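Keep the Old Desktop

My desktop computer is older than my car. I paid 300 dollars for it used, and in May I will put in another 200 for memory and a bigger drive. A new machine that does the same work costs 2000.

I write letters, keep accounts and look at family pictures. None of that has become harder for a computer to do.

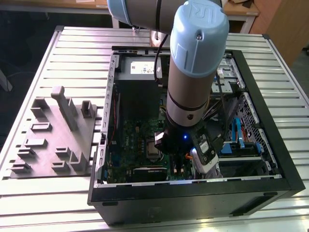

What the stores could do

The shops in Vekach will sell you a new computer in ten minutes, but only one of them will open an old one. I would like to see more repair benches, and parts kept on the shelf. A law may be needed. I would vote for it.

Jozefína Kubíček
2020-04-28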